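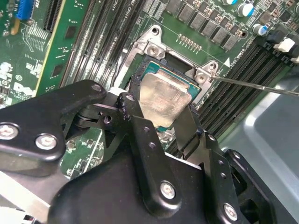

When should old thermal paste be removed from a processor?
Remove it before the processor goes into storage or back into service, and apply fresh paste each time the heat sink is refitted.

4.2 Removing the processor

CAUTION: Disconnect all power cords before opening the Gerkdale chassis.

1. Release the retention bracket and open it fully.
2. Hold the processor by its edges and lift it straight up. Do not touch the contacts in the socket.
3. Wipe the heat spreader with a lint-free cloth and cleaning fluid.
4. Place the processor in its tray and fit the socket cover.

NOTE: Memory modules may remain installed during this procedure – see section 3 for their removal.

Planbridge Service Guide, revised May 13, 2025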